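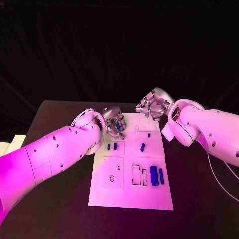 White board with outlined panels, dark tabletop, black curtain behind.

Every workshop tips page wants to sell you a sorting system. I have tried most of them and gone back to a flat board with a marked place for each part. My doubts about the rest follow, for what they're worth.

Clear stacking drawers. Fine if you label them, and you won't. The set I bought in May is already full of screws I can't name.

Magnetic trays. They hold steel. A good half of what I drop is plastic.

Muffin tins. Everybody's grandmother swears by them. One bump with an elbow and you are sorting again from scratch.
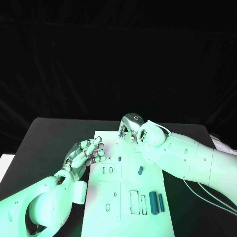
So, the board. Lay it flat on a dark table. White on dark shows you the edges, and a small blue part is easy to spot on white. I was told a patterned cloth works just as well. It doesn't, I lost two washers on one.

Keep the board lengthwise, running away from you, so both hands can get to the top end. Pick up one small piece at a time with your fingertips. People who grab a handful to save time are the same people on their knees with a flashlight later.

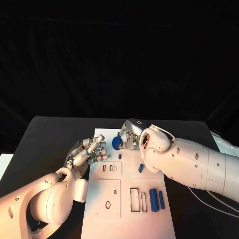 Photo: Yaowalak Hemmin / Ovmont

About backdrops. Hanging plain black fabric behind the table is supposed to help you concentrate. I'm not convinced. It does hide the shelves, and Sakda Ruangrit says he stopped reaching for the wrong jar once he had one up. That may just be Sakda.

Colored bulbs I would skip. Pink light makes white parts look pink, and matching shades under it is guesswork. Use an ordinary lamp.

Cords are the one thing I'll nag about. Run them off toward a corner of the table, away from the board. The clips sold for this come unstuck; tape is cheaper and peels off when you move.

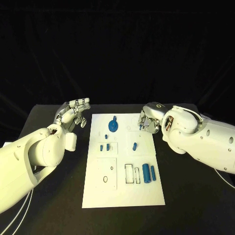
Clorkgate Bench Club, Small Parts Group

Last, the claim that a good board will sort up to 164 pieces an evening. Erzsébet Dudás tried it and quit well short of that with a sore neck. Stop when your hands get clumsy, and cover the board with a cloth overnight if you have a cat.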